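**April 30, 2022**

Indigo vat, second attempt. Fructose and lime, same recipe as in the red folder, but I changed the order in which I add the things. Maarten asked me to write down everything this time, also the stupid details, so I do this.

## Before starting

The first vat (December) never came to a good colour. It stayed blue-green the whole evening and the cotton took only a pale grey, which washed out almost completely. Waltraud thinks that the lime was old. I think that I did not hydrate the pigment long enough. We can both be right.

Changes for today:

- new lime, opened this morning, lid closed directly after each spoon
- pigment ground with warm water and 5 glass marbles in a closed jar, shaken until there was no dry powder on the wall
- fructose dissolved separately, not thrown in dry
- water from the kitchen and not from the garden tap, which smells of iron

Vesna scoured the cloth yesterday evening. She used soda and a little neutral soap and let it simmer for two hours. The water came out yellow like weak tea, even though the label on the Vollel cotton says "prepared for dyeing". I would not trust this label again.

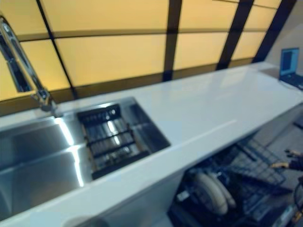
## Making the vat

Hot water in the tall pot first. Then the pigment paste, then the fructose, then the lime in small portions with slow stirring along the wall. I tried to stir without making bubbles, but with the long spoon this is difficult for me. Adesuwa has a much calmer hand and she took over after the second portion.

After 17 minutes I saw the first coppery skin on the surface. Under the skin the liquid was brown-yellow and clear, as Waltraud described. In December I had never seen this colour. The "flower" was small and broke easily, so we closed the lid and left the vat alone until after lunch.

pH strip: between 11 and 12. The strips are difficult to read in lamp light. Please can somebody order the ones with wider fields.

## Dipping

Test pieces from the Vollel cotton, one linen from Ama's box, and the small skein which Sanne brought back from Cabanatuan. She does not know exactly what fibre it is. It feels to me like pineapple, but I am not sure.

1. Wet out everything in lukewarm water, press, no dripping.
2. First dip 5 minutes, under the surface all the time. Out slowly, at the wall of the pot.
3. Air until no green is left. The linen needed longer than the cotton.
4. Second and third dip the same.
5. Left over night on the line, rinse only tomorrow, then a little vinegar in the last bath.

The cotton is a middle blue after three dips, even on both sides except one fold where air was caught. The linen is darker and I like it very much. The skein went blue very quickly and then did not change any more, so perhaps one dip is enough for it.

## Water, for the next time

Sanne wants to make the big vat at Plonutora in the summer, with 200 g of pigment. For this we must think about the rinsing before we think about the dyeing. Cloth from a lime vat needs much more water than I expected, and the first rinse should go in a bucket so that the lime can sink down. I would pour off only the clear part. Maarten says the drain there is narrow and has already been blocked once — by wool, not by us.

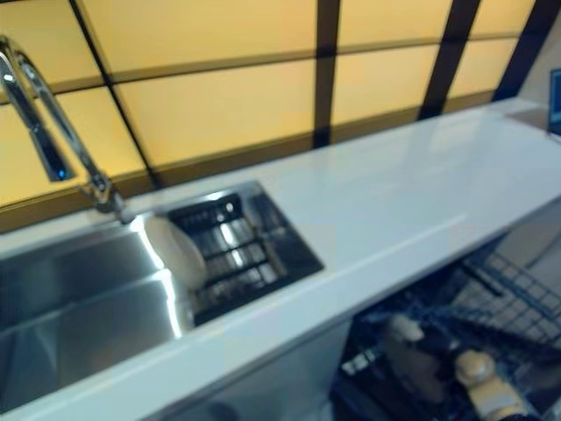
*The tap and sink, April.*

Open questions:

- Can the vat be woken up again tomorrow with only fructose, or does it need lime also? Waltraud says fructose first, wait one hour, then measure.
- The dark spots on test piece B. Undissolved pigment from the bottom? We had no net in the pot. Vesna will sew one from old curtain.
- The 900 g order of lime is too much for us if it goes bad so quickly in an open bag. Divide it in jars, write the date on each.

The vat stands now under the table with a blanket around it. Please do not stir it before I come.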